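Small shelves and small cabinets: news from the Magagula reading room

Dear members and friends,

In November we continue with the small cabinets. For those who missed the last newsletter, I will repeat shortly. Many of you have at home one or two little boxes with an open front, the kind which stands on a table or on a chest and keeps the things that have no other place. Keys, plasters, batteries, a pack of tissues, the medicine of the cat. After some months such a box becomes full and it is difficult to find anything. So we decided to put them in order together, on our own tables, with tea.

The first evening was in the side room at Skernosis, at half past six. The room costs us 300 for the whole season, and I want to thank everyone who paid already. We still miss 421 for the materials, mostly for shelf paper and for the felt feet, but it is not urgent.

We start always in the same way. The cabinet goes on the wooden table, with the open side turned to the person who works. Everything comes out. Then we wipe the inside, first the ceiling, then the walls, then the shelves and the floor of it. A white interior is more work than a dark one, but I recommend it very much, because in a white interior you see at once what is there. Glossy black on the outside is also beautiful, only it shows every finger, so please bring a soft cloth and not the paper towel, which makes fine scratches.

When the inside is clean we put back only one thing, and we look at it for a moment. It sounds a little strange, I know. But with one item on the shelf you can feel how high the shelf is and how far your hand must go inside.

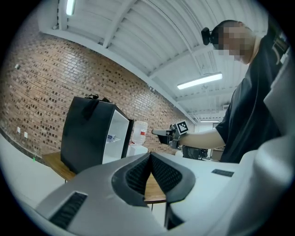 Nokuthula Khumalo wrote to us afterwards that she does not agree with me about putting the things back one by one. In her opinion it is better to sort everything on the table into groups first, and only then to fill the shelves from the bottom, otherwise you move the same box four times. She also asks that we speak about doors, as her own cabinet is open and the dust comes in every week.

I tried her method at home on the weekend and for a big cabinet she is right, it goes faster. For a small one with one or two shelves I stay with mine. About the dust: a piece of cotton on a thin rod across the front helps a lot, and it can be washed. I will bring the pattern next time.

Some practical points. The shelf paper from Podex is good, but please measure before you cut, and leave two millimeters free on each side, so it will not make waves. The felt feet are glued only on a dry surface. If your cabinet stands on a wooden tabletop without feet, lift it when you want to move it and do not push it.

Next evening is again at Skernosis, the same hour. Bring your cabinet if you can carry it alone, or the measures on a paper if you can not. The old Wimix catalog with the small hinges will be on the window side, you are welcome to look, but please leave it there for the others.

With warm greetings, and until soon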